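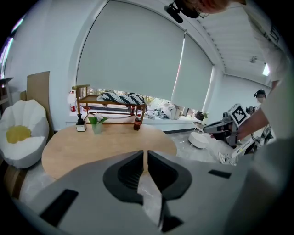
Two of the hand-held grippers out for a turn around the round table.

I have been building things in other people's rooms for most of my adult life, and the opinion I want to defend today is a small one. I think anyone making a robot tool at home, or in a shared shop like ours, ought to spend less time at the bench and a good deal more time near a table with somebody's ordinary belongings on it.

I know how that sounds coming from me. I love the bench! When our group started on the grippers I was the one who wanted everything clamped down, with a nice square block of pine to pick up and put down, and I picked up that block so many times that I could have done it asleep. It went beautifully. I wrote a very pleased message to Orvokki Savolainen, who had printed most of the gray parts for us, and she wrote back one line: "Now try it on something you would mind breaking."

So we moved over to the furnished end, with the bean bag chair that looks like a fried egg and the little two-tier wooden rack, and I have hardly been back to my block. Think about what a table like that asks of you. A pump bottle is narrow at the top and wider lower down, and you have to decide where you are going to take hold of it. A vase with a flower in it wants a slow hand. A folded cloth, zigzags and all, has no proper edges from where the jaws are, and you find yourself coming at it from the side, then from over the top, then putting the tool down and having a think and a cup of coffee.

We rebuilt the jaws after the first month of that. Our early pads were flat, because flat was easy to draw and I was the one drawing. The ones we use now have grooves on the inside faces, and I will tell anyone who stands still long enough how much I prefer them. The kit from Molliteck that we began with came to 404 dollars, which felt like a lot of money for a shop where the heating is a matter of debate, and the part I value most in the finished tool is a pair of pads we drew ourselves after fumbling a bottle.

There is a fair argument on the other side, and my friends at the Plondholm workshop make it every June when we visit. They say a messy setting hides your mistakes. If the grip slips, was it the pad, the spring, the bottle, or your wrist? On a bench you can change one thing at a time and know what you did. I agree with every word of that, and I still keep a notebook with 62 pages of bench tests in it, all dated and some even legible. I only think the bench should come second. Let the table tell you what's wrong, then go and find out why in the quiet.

The other thing I like about working this way is the company. Two people leaning over the same table with a gripper each will talk, and they get in each other's way, and they notice how differently they reach. I go in low and straight. Other people come down from above with the whole forearm, and I've had to admit that some of their ways are better than mine. I would never have learned that alone with my block of pine, however many evenings I gave it.

If you are starting a build of your own this summer, clear a spot near a window, put out whatever you have, and go and bother it for an hour before you order any more parts.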